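Paper and Bindings, week 2 notes
Sat 5 September, morning group

(typed up fast, will fix the order later)

Grain direction. The one thing to get right before anything else. Machine-made paper has a grain, fibers mostly line up the way the web travels. Handmade much less so. Grain has to run parallel to the spine, head to tail. Text block, endpapers, boards, cover paper, all of it.

Why it matters:
- paper swells across the grain when it takes up water, hardly at all along it
- paste = water
- cross grain near the spine gives wavy gutters, pages that stand up and won't lie down
- boards with the wrong grain warp and you can't press that out for good

Tests, from least damage to most
Bend test: roll the sheet over gently, don't crease it. Less resistance = fold is parallel to the grain. Do it both ways and compare. Works fine on board too, just use both hands.
Fold test: crease a scrap each way. Clean fold is with the grain, cracked one is against.
Tear test: straighter tear goes with the grain. Newspaper is the easy one to learn on.
Water test: damp one side of a small square. It curls into a tube, the axis of the tube is the grain. Mark the scrap with a pencil arrow BEFORE you cut it off the sheet or you've learned nothing.

Gemma Pace asked about grain long / grain short. Long = grain runs with the long side of the sheet. Fold a long grain sheet in half the usual way and you get the wrong grain for a book. Fold again and you're back to right. So folio, quarto, octavo alternate. Draw it out if it doesnt click, I had to.

Adhesives
Wheat paste: slow, reversible, wet. Good for leather and paper repair. Keeps a few days in the fridge, throw it out if it smells.
PVA: quick, strong, not really reversible. Less water in it so less stretch.
Mix: we use half and half for covering. Giorgia Negri prefers more paste than that, see her sheet from last year. Either is ok for this class.
Brush from the center out. Waste paper under, change it every single time.

Sewing stations
Mark on the folded edge with all sections knocked up square. Kettle stitch at head and tail, far enough in that trimming won't reach them. Thread waxed lightly. Pull in the direction of sewing, never straight back toward you, it rips the fold.
Thread thickness sets the swell. Too thick and the spine is a wedge, too thin and theres nothing to round.

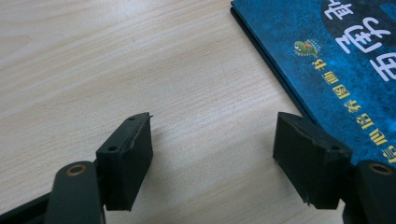
Pressing. Boards on both sides, overnight at least, waste sheets between the boards and the book if anything is damp. Don't peek. If you pasted down endpapers put a moisture barrier inside each cover or the first few leaves will cockle.

No press at home: two boards and a pile of heavy books, weight in the middle.

For next time
- read the Leswood handout on case bindings, first half only
- bring 15 sheets of text paper, grain checked and marked, folded into sections
- bone folder, awl, needle, pencil
- Mervyn Heywood has spare awls, ask him before class not during

Cloth order goes in to Teixeira in October. Tell Jui-lin Choi your color by then. Anyone who missed the adhesives part, borrow notes from Nives Testa, hers are neater than these.

Still to cover: rounding and backing, headbands, squares (how much board sticks out past the text block, and why it shoud match on three sides)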